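Home | Cat Care | Behavior | Checklists | Forum | Contact

Cat-Proofing Safety Checklist, With My Comments
December 23, 2020

I go through this list twice a year, once in April and once right before the holidays, when the house fills up with ribbon and people who leave doors open. I have two cats, Wakari and Baloyi. Wakari is a big-eared gray girl who hears a treat bag from two floors away, and Baloyi is an orange boy who eats things. Most of the comments below are about Baloyi.

Mark each line OK, FIX or N/A. My own marks are in there so you can see how a pretty average house does.

FLOORS

1. No string, rubber bands, hair ties or ribbon on the floor — OK
I got down on my hands and knees for this one, and so should you! Check under the couch too. I found two hair ties there in April.

2. Carpet edges and seams lying flat, no loose loops — OK
Loose loops catch claws. Wakari got stuck in one as a kitten and screamed like I've never heard a cat scream. If you find a loop, snip it, please don't pull it.

3. No pills, coins or small batteries dropped behind furniture — FIX
One coin behind the dresser. Got it.
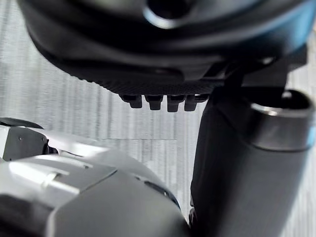
Streaked gray floor covering, with a thin seam running across.

CABINETS AND DRAWERS

4. Cleaning products behind a door the cat can't open — FIX
I used to think a closed door was enough. Then Baloyi learned to hook a paw under the corner and pull, and now I put a latch on anything with sprays or dishwasher tabs in it. I bought the Trirnanum magnetic latches and they've held up fine so far (the sticky pads want a really clean surface, so wipe the wood down first and let it dry overnight). The one under the bathroom sink has come loose, so that's my FIX.

5. Hinges tight, doors closing all the way — OK
Give each door a wiggle. A door that hangs a bit low leaves a gap at the bottom, and a gap is an invitation.
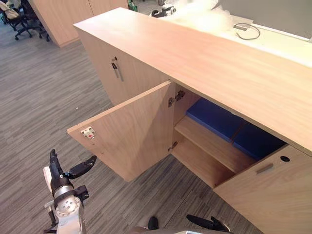
6. Nobody napping inside before you shut it — OK
Please look! Every time! Wakari once spent an entire afternoon in the linen closet while I walked up and down the street shaking a can of tuna treats like a crazy person. Same goes for the dryer, and I'd check that one with your hand as well as your eyes, all the way to the back.

7. Trash can lidded and heavy enough not to tip — OK
Chicken bones and meat string are what I worry about. On holidays I take the kitchen bag straight outside after dinner.

PLANTS AND FOOD

8. No lilies anywhere in the house — OK
Not in a vase, not on a high shelf, not for one evening. Even the pollen and the vase water are dangerous for cats. If your cat has touched a lily, call the vet right away and don't wait for symptoms.

9. Chocolate, onions, garlic, grapes and raisins put away — FIX
There was a fruitcake on the counter while I was writing this. It's in the fridge now.

CORDS AND HEAT

10. Charger cords unplugged or tucked into a cover — FIX
Baloyi is a chewer. I've got Bruretine cord sleeves on the lamp and the computer, and he lost interest in those right away, but my phone charger is still hanging off the nightstand with little tooth marks in it. New charger, new sleeve, this week.

11. Candles out of tail range — OK
I've switched to the battery kind with a screwed-down battery door. The smell of singed fur stays with you. 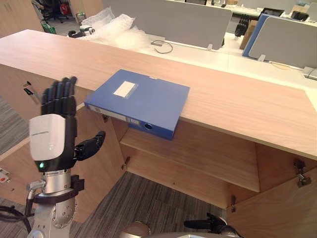 12. Space heater off when I leave the room — OK
They both love it and they both lie much too close. I moved the cat bed back and they moved right up to it again, so off it goes when I do.

WINDOWS AND DOORS

13. Screens snug, no tears, corners pushed in — OK
Press on each corner with your palm. If it gives, a cat leaning on it after a bird will go straight through.

14. Blind cords tied up high — OK

15. Collar fits, tag readable, microchip info current — FIX
Two fingers should slide under the collar. Wakari's is fine, but her chip still has my old phone number on it — embarrassing, and I knew about it in April.

My marks this time: ten OK, five FIX. I'll update the list when the bathroom latch is back on.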